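Your old phone is probably fine. Get the battery swapped

26 Jul 2018

Two years. That's about when the complaints start. Phone dies at lunch, phone dies in the cold, phone says 38 percent and then just shuts off in your hand. And then the trip to the store, and a new phone on a payment plan.

Mine was a Matau, the mid-size one, bought on sale. Screen good, camera good enough. By March it couldn't make it through a morning of maps and email. A replacement from the same maker, same storage, was $392. I had the tab open. Card out, even.

Then a friend asked if I'd checked the battery. Hadn't. Never crossed my mind.

Checking is easy, by the way. Some phones show battery health right in the settings. Mine doesn't, so I used a free app called Fetar, which watches a few full charges and gives you an estimate. Not perfect. Wants a week before it says anything useful. But the number it gave me was ugly and it matched what I was seeing.

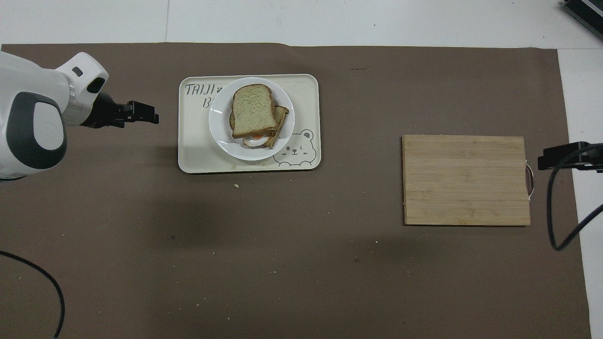
So, the repair. Three ways to go.

The maker will do it. Slow, mail-in, and they tell you to wipe the phone first. Fine if you have a spare lying around. I don't.

Do it yourself. Sorkico sells kits with the battery, the picks and a little suction cup. Cheap, and the printed guide is decent. But the back on these is glued down hard, and if you bend a battery while prying it out you can start a fire. I've done laptops. I passed on this one.

Local shop. Went with Msimang, a counter at the back of a strip mall. Dropped it off, got a sandwich, picked it up the same afternoon. Part and labor, under a quarter of the new phone price. They asked for my passcode to test the touch screen and I said I'd rather type it in myself, they were fine with that. You should do teh same.

Ask what battery they're putting in. Ask about the warranty, get it on paper. And ask about the water seal, most shops wont promise it after the back comes off. Mine didn't. I keep it away from the sink now.

Results: phone now goes from breakfast to bedtime, with some left over. Feels quicker too, though that might be me.

When not to bother? If the maker has stopped sending security updates, put the money toward a new one. Same if the screen is cracked as well, the two repairs together get silly fast. Otherwise call a shop first and get a price.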